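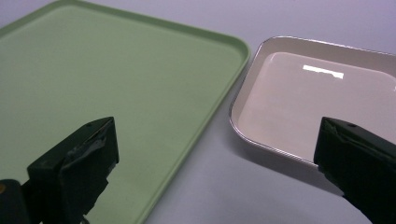
A green tray and a smaller tray with a silver rim on a gray tabletop.

About Jismont

Jismont is an independent security services company for inland river terminals, bonded warehouses and freight yards. The company provides access control, guard services, cargo screening and security planning under one contract, with one point of contact for the client. Our head office and training rooms are in Briltau, within a short drive of the river terminal where the company began its work.

Our background

The company was established as a guard service for a single grain and container terminal. The terminal operator had separate suppliers for its gates, its cameras, its patrols and its staff passes, and had to settle every disagreement between them itself. Jismont was first engaged for night patrols only. The gatehouse was added after the first winter, followed by the pass office and the written security plan for the site.

That contract still runs, and the way it grew has shaped the company. Most of our present clients came to us with one narrow need, usually a gate or a patrol, and extended the assignment once they had worked with our people. We do not require clients to take the full range of services. A number of smaller yards use Jismont only for annual plan reviews and drills.

In its present form the company has three departments: Site Operations, Planning and Review, and Training. Each department head reports directly to the managing director, Mekdes Hadgu, who joined Jismont as a shift supervisor and later led the planning department.

What we do

Site Operations supplies uniformed officers for gates, patrol routes and control rooms. Officers are assigned to a fixed site and are moved only at their own request or the client's. Relief officers complete at least two supervised shifts at a site before they work there alone. Each site has a named supervisor who attends the client's weekly operations meeting where one is held.

Planning and Review prepares risk assessments and security plans, and keeps them current. A plan covers the perimeter, vehicle and pedestrian entrances, visitor handling, key control, lighting, deliveries outside normal hours and the steps to be taken when the threat level changes. Plans are written so that a gate officer can use them during a shift – short sections, plain wording and a telephone list at the front. The department also carries out reviews for clients who write their own plans.

Training delivers courses to our own officers and to client staff. Subjects include identity checks, vehicle and bag search, seal inspection, radio procedure, report writing and first response to an intruder alarm. Courses are held in Briltau or at the client's premises. Groups are limited to 20 participants, and search exercises are taught in smaller groups within that number.

The Zindley system

Visitor and contractor passes at most of our sites are managed with Zindley, a pass and log system developed within the company. It records who has been announced, who has arrived, which host has accepted responsibility for the visitor and when the pass was returned. The system was built after officers at two neighboring terminals asked for a common form, as many of the same drivers and mechanics visited both.

Zindley currently holds about 1,150 active contractor passes. Client companies own the records relating to their sites and may request a copy or a correction at any time through the site supervisor. Records are removed when the retention period agreed with the client has ended. Zindley is not sold separately and is provided only as part of a Jismont contract.

Cargo screening and the Fu yard

Jismont has operated the screening lanes at the Fu freight yard for five years. Inbound trailers are checked against the delivery notice, seals are compared with the shipping papers and any difference is recorded before the trailer is released to a bay. Trailers that cannot be cleared are parked in a separate row until the shipper or the yard manager has given a decision in writing.

The Fu assignment is also where new screening officers complete the practical part of their training. The yard handles mixed freight, and an officer working there will meet most of the document types in use elsewhere. We are grateful to the yard's management for allowing this arrangement, which was renewed in February.

Our people

Officers are employed directly by Jismont. Subcontracted guards are used only with the client's prior agreement, and then for a limited period such as a shutdown or a dredging campaign. All applicants are interviewed in person and undergo a background check before they are given a start date. Prior experience in security is welcome but not required – several of our supervisors came from warehousing, towing and lock operation.

Every officer attends refresher training each year and takes part in at least one drill at the assigned site. Supervisors receive additional instruction in scheduling, conflict handling and the preparation of incident reports. Officers who wish to move into planning work may apply for a trainee position in that department after two years of site duty.

Quality and complaints

Incident reports are sent to the client by 9:00 a.m. on the morning following the event. Urgent matters are reported by telephone at once and confirmed in writing afterward. The Planning and Review department reads a selection of reports from every site each month and discusses its findings with the supervisor concerned.

Complaints from clients, drivers, visitors or neighbors may be made to any officer or to the head office. They are registered on receipt and handled by a manager who is not responsible for the site in question. The person who made the complaint receives a written reply, including any measures the company has taken.

Contact

The head office in Briltau is open from 8:00 a.m. to 5:00 p.m. The control room can be reached at all hours by clients and by the emergency services. Requests for a site visit or a proposal should be addressed to Planning and Review, with a short description of the site, its opening hours and the services required.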